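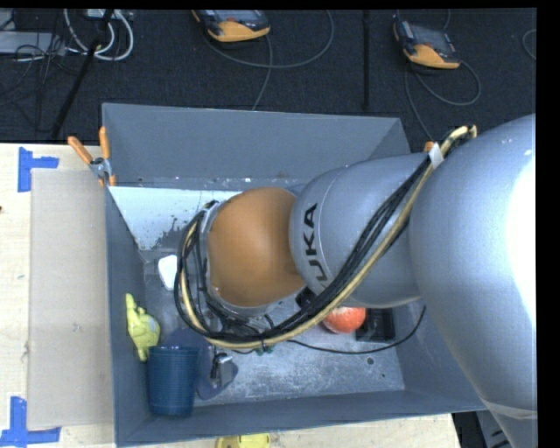 Dec 13, 2018

Donley Deep Roller, six months on

I should say up front that I'm a person with cranky calves. I've run on and off since college, and every April, when the weather turns and I get excited and do too much, my lower legs tighten up like guitar strings. My physical therapist had me rolling them out on one of those plain white foam logs, and it helped, but after a year or so mine had gone soft in the middle and wasn't doing much of anything.

So I bought the Donley. It's a firm roller with raised ridges, just long enough to get both calves on at once, and it comes with 3 sleeves you slide over the outside depending on how hard you want it to dig in. I started with the softest one and I'm glad I did! The bare roller on a sore calf is no joke, and I'd tell anybody new to this to give it a couple of weeks before trying it.

What I like best is that it holds its shape. I use it most evenings in front of the TV, maybe ten minutes a leg, and it looks and feels the same as the day it came. My husband uses it on his back (he's a good deal heavier than I am) and he hasn't flattened it either. It also works nicely under the arch of the foot if you're sitting in a chair, though a smaller ball does that job better.

Now for the grumbles. The sleeves are a pain to change — they grip so tightly that I end up wrestling with them on the kitchen floor, and so I've mostly left the medium one on. It had a rubbery smell for the first week, too, and the little stretching booklet has drawings so tiny I needed my reading glasses.

I tried my sister's Kulalach before buying, and that one is lighter and easier to pack, but it slid all over her hardwood. The Donley stays put.

My calves still get tight. They loosen up faster now, and I've been getting down the stairs in the morning without holding the rail. If you have a real injury, please see somebody about it first, as I did. Four and a half stars, with the half off for those sleeves.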